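Bus stop plates across the Rastov network are to be replaced under a revised colour scheme, operator Plidis has confirmed. The work covers 3000 plates on nine routes and follows a review of legibility at stops with poor street lighting. The present plates, grey lettering on a pale green ground, were found to lose contrast as the coating ages.
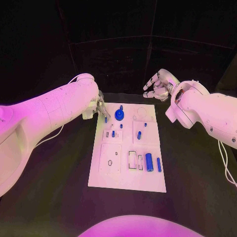
The new plates use blue lettering on a white ground, with a matt finish to limit glare. Contrast between lettering and ground is measured as a ratio of reflected light, and the review tested four pairs of colours under daylight and under street lamps. The principle applies to small objects as much as to print: the blue peg held over the white board is picked out by its colour despite its size. Route numbers on the plates will be 100 mm high, with the stop name set in a smaller size beneath. Lettering will be in upper and lower case, as word shapes are easier to recognise at a distance than a line of capitals.

The panels are to be supplied by Iturra, which already makes the timetable cases fitted at Rastov stops. Each plate is a single aluminium sheet with the lettering printed beneath a clear film. Existing poles and brackets will be kept where they are sound -- the fixing holes on the new plates match the old ones. Where a bracket has corroded it will be changed at the same visit.

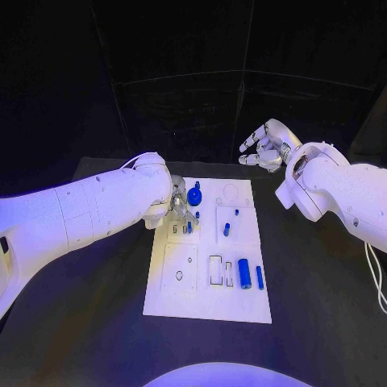

By the Transport Desk | Wednesday, March 2, 2022

Fitting starts on the Rivura route, where a trial batch was put up in January. Plidis said the trial led to one change in the drawing: the stop code has been moved from the lower edge to the upper right corner, clear of the timetable case. The code itself is unchanged and will continue to work with the departure text service.

Stops will stay open during the work. Where a plate has been taken down and its replacement is not ready, a temporary card will be fixed to the pole showing the route number and stop name. Old plates will be stripped of their coating and sent for recycling -- they will not be offered for sale.

The scheme does not alter routes, fares or running times. Shelter signs and on-board displays are outside the present contract and will be considered separately.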